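From: Fergus Crichton
To: Flenness chamber list
Date: 9/26/24
Subject: Re: Parts for Clavorari, and the tempo question

Hi all,

Answering the questions from the last few days in one message. The one I'm quoting came first and covers most of what the others asked.

> I've had the score of Clavorari for a week now and have a few things
> to ask before I give it to my students. The second movement is marked
> quarter = 128 but the recording you posted is a lot slower. Which one
> do you want? Also, in measure 36 the left hand has a tenth that two of
> my players can't reach. Can it be rolled, or can the bottom note be
> dropped? And is the viola part final? Mine has no rehearsal letters
> after D.

1. Tempo

The marking is 128 and I would like to keep it in the score. The recording was made at a first reading and we took it at 100 so the viola could get through the sixteenths. Anything between the two is fine with me for students. Below 100 the dance rhythm starts to sag and the rests feel like mistakes. The first movement has no metronome mark and I'm leaving it that way.

2. The tenth in measure 36

Please roll it, bottom note on the beat. I would prefer that to dropping the low A, which is the only place the bass reaches that note before the end. If rolling is uncomfortable at speed, move the A up an octave and play it with the fifth finger. The same chord comes back near the end with a fermata, so there is plenty of time there. 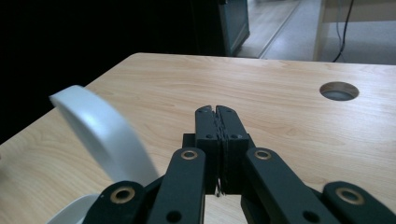

3. Viola part

The part you have is the old one. The new one has letters through K and a page turn that works. I also corrected a missing natural two measures before F, and the pizzicato now stops at G, where the score says it does. If your copy says "arco" in parentheses, it's the old one. Write to me off list and I'll send the PDF.

4. Pairing it with something

Two people asked what goes with it on a program. Clavorari runs a little short for a first half. I have put it next to Từ, the flute and piano piece, and that worked well because Từ is quiet and has almost no pulse. I would play Từ first. Nanden is for the same players as Clavorari but it sits in the same keys and the two get tiring together. If you do want both, put the intermission between them.

5. Pedal

The piano part has very few pedal marks. Use what the room needs in the slow movement. In the outer movements, keep it dry wherever there are dots, including the long crescendo from letter H. Pianists always want to add pedal there and the viola disappears. 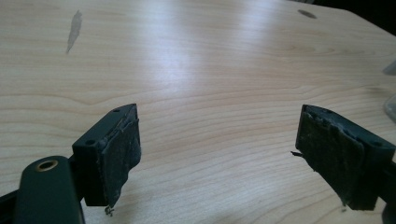 Wood tabletop with a grey mark.

6. Reading session

The next one is planned for December. I would like to do all of Nanden and the last movement of Clavorari, with time to repeat things. We have 45 minutes per piece. Pianists, please bring your own copy, printed on one side if you can. Two string players have asked about coming in on viola, and we can use both if they don't mind alternating movements.

If you find more wrong notes, send me the measure number and the part. I have a list going and will put out one corrected set instead of separate pages.

Fergus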